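Drastgate to play five home matches at Ceditz Hall while Cludeck floor is replaced

Drastgate Basketball Club has confirmed that five of its home league matches will be moved to Ceditz Hall in the second half of the season, to allow the playing floor at the Cludeck Arena to be taken up and replaced. The league office has approved the change of venue and the revised fixture list has been sent to all member clubs.

The work at Cludeck will begin in February. The club had hoped to leave it until the summer, but an inspection carried out at the end of last season found movement in the joints beneath the eastern basket, and a second inspection in the autumn showed that the affected area had grown. The floor remains within the limits set for league play. The club's board took the view that it should not be asked to last through the play-offs, when the team trains and plays on it almost without a break.

Ceditz Hall seats 2724 spectators for basketball, fewer than Cludeck, and the club expects demand to exceed supply for at least the first of the relocated matches, against the current league leaders. Season ticket holders will be allocated seats before any tickets go on general sale. Allocation will follow the stand and row held at Cludeck as closely as the layout of the smaller hall permits, although holders of seats in the upper north stand should be aware that Ceditz has no upper tier and that they will be placed behind the southern basket instead.

A season ticket holder who does not wish to attend at Ceditz may claim a partial refund or carry the value forward to the following season. Claims must reach the ticket office before the first relocated match has been played. Claims received after that date will be considered only for the matches still to come.

The women's team, which shares the Cludeck floor, is less affected. Its remaining home matches fall largely outside the period of the work, and the two which do not will be played at Ceditz on the same days as the men's fixtures, with a single ticket admitting spectators to both. Doors will open at 1.30 p.m. on those days. The junior sections will train at Drastgate Community School for the duration, at their usual times, and parents have been sent directions and details of the parking arrangements. 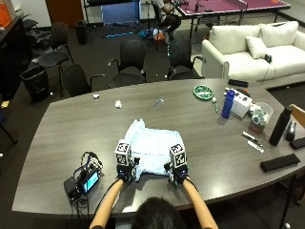

Members of the club will also notice a change in what the players wear before matches. The white warm-up tops used since the club joined the league are to be retired at the end of the Cludeck fixtures and a new set will be introduced at the first match in Ceditz. The new tops are light blue, much the same shade as the cloth spread on the conference table in the photograph, with the club badge on the chest and the squad number on the back. The playing strip itself is unchanged, and replica shirts bought this season will remain current next season. The warm-up tops will be sold from the club shop in adult and junior sizes once the team's own order has been filled.

The Hafþórsson Trophy, the regional knockout competition which Drastgate entered this year after an absence of several seasons, is not covered by the league's approval and has its own rules on venues. Under those rules a club drawn at home must play at the ground it named on entry unless its opponents agree otherwise in writing. Drastgate named Cludeck. Should the team reach the next round and be drawn at home while the floor is out of use, the club will ask its opponents for their consent to play at Ceditz. If consent is refused, the tie will be reversed and played at the opponents' ground. The competition's organisers have confirmed this reading of the rules.

On the playing side, the coaching staff have asked for as much time as possible at Ceditz before the first match there. The hall is used by schools on weekday mornings and by a badminton league in the evenings, and the club has been given the early afternoon for training. The baskets at Ceditz are of the wall-mounted type. For league matches they will be folded away and the club's own free-standing units, brought across from Cludeck, will be used in their place. The shot clocks will be moved with them. The run-off behind the southern baseline is narrower than at Cludeck but meets the league's requirement, and the front row of seating at that end will be left empty to give photographers room to work.

Drastgate have a squad of 18 registered players this season across the senior and development groups, and the head coach has indicated that the younger players will train with the senior group throughout the stay at Ceditz, as there is not enough court time for separate sessions. Development group matches will go ahead as planned, all of them away from home. The club does not intend to register any further players before the play-offs, and has told the league that its list may be regarded as complete.

The new floor at Cludeck will be a sprung maple surface laid on a fresh timber frame. It will carry the league's current court markings, including the revised three-point line, and will for the first time be free of the markings for other sports which have been visible beneath the basketball lines for many years. The five-a-side football and netball groups which have used the arena have been consulted and will move permanently to the smaller hall next door, which already has markings for both. The cost of the work is being met jointly by the club and the arena's owners, in shares that have not been published. The club has stated that its contribution comes from reserves and that ticket prices for the coming season will not be raised on account of it.

Sections of the old floor which are in good condition will be kept. The centre circle, with the club badge, is to be lifted in one piece if the contractor finds this can be done safely, and will be mounted in the entrance to the arena. Smaller pieces from other parts of the court may be offered to supporters at a later date. The club asks supporters not to contact the contractor directly about this.

Travel to Ceditz will be by the usual public bus service, which stops outside the hall, or by a supporters' coach leaving from the Cludeck car park an hour and a half before each match. Places on the coach must be booked through the ticket office. Parking at the hall itself is limited and will be reserved for officials, visiting teams and holders of disabled permits. Spectators arriving by car are advised to use the public car park by the station, from which the walk to the hall takes about 5 minutes. The hall has step-free access at the main entrance, and spaces for wheelchair users are provided along the western side of the court. Holders of such places at Cludeck will be contacted individually.

The club shop will have a stall in the foyer at Ceditz on match days. The supporters' bar at Cludeck will stay open during the work and will show the relocated matches, as the arena's social rooms have a separate entrance and are not part of the building site.

The club expects to return to Cludeck for the last home match of the regular season, subject to an inspection of the finished surface by the league. If the inspection cannot be completed in time, that match will also be played at Ceditz, and ticket holders will be informed by letter and on the club's website. Dates and tip-off times for all relocated matches are listed on the fixtures page.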